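Foltora tabletop project: July progress report

Hi Maureen,

You asked for something you could read on the train instead of another spreadsheet, so this is me typing it up the way I'd tell it to you over coffee. The spreadsheet is still in the shared folder if anybody at Galbraith wants it (Callum keeps it tidy, I only break it).

Where we are

The short version is that the two-arm policy can now get through a whole meal cleanup in one go, which it couldn't do in the spring. Back then we trained one policy per chore and stitched them together with a hand-written list of what comes next. It worked fine until anything happened out of order, and with dishes something always does.

So Adi and I threw out the list. The new setup trains on complete cleanups, start to finish, and a small second model guesses which chore is going on and passes that guess to the arms. We've been calling the second model Irkach, after the lake where Adi had the idea, and the name has stuck whether I like it or not.

We now have 2,000 demonstrations on disk, all driven by hand by Rory, Keir and me. Rory is by far the best driver. If you plot the three of us by how smooth our paths are, you can pick out mine from across the room!

What changed on the table

We moved to a harder layout this time. The spring version had one dish and a lot of open space, and I think it flattered us. Now the cups go in a rack, a plate and chopsticks sit on a tray, there's a clear container to deal with, and we added rice. I fought for the rice and I'm still glad I did, even though I'm the one who sweeps it up.

We have a camera near the left gripper now, and that helped the cups more than any change to the training. From overhead, a cup lying in the rack hides a good part of its own rim. The close view sorts that out most of the time. The clear container is still a headache, with the wood grain showing straight through it and reflections on top of that.
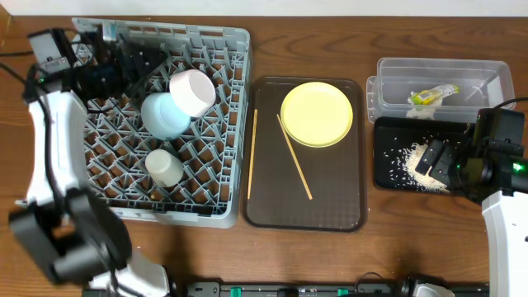

How it's scoring

We ran 58 full cleanups with the new policy, with the items moved around before each one. A run only counts if every chore gets finished without one of us stepping in. The old stitched version passed 8 of them on the same layouts. The new one passed 31, so a bit over half, and I'm really happy with that even though I know it isn't the number you want to show the board yet.

The failures are bunched up. Chopsticks are the worst, by a mile. They lie so flat that the fingers tend to push them along the tray before getting under them, and then Irkach decides the chore is over when it isn't. Rice comes second. The arm is good at the heap and bad at the stray grains, and it will sometimes go back to the same bare patch over and over. Cups hardly ever fail now.

One thing I didn't expect: when we turned Irkach off and left everything else alone, the arms got in each other's way a lot more. We'd built it to keep the order straight and hadn't thought of it as helping with traffic. Adi has a theory about this and I have a different one, and we'll test both before either of us writes it down anywhere official.

What's next

Keir is recording 10 more hours of chopsticks only, starting from bad positions on purpose. Callum is trying softer pads on the gripper fingers. The first set from Sunduline came in too thick and we've sent it back, so that piece is running late. I'd rather tell you now than in the fall.

Money is fine. We're a little under on equipment and a little over on people's time, and I'd like to move some from the first to the second so Rory can stay on through the next round. Could you let me know if that needs a form or just a yes from you?

Talk soon,
Your friends at the rice table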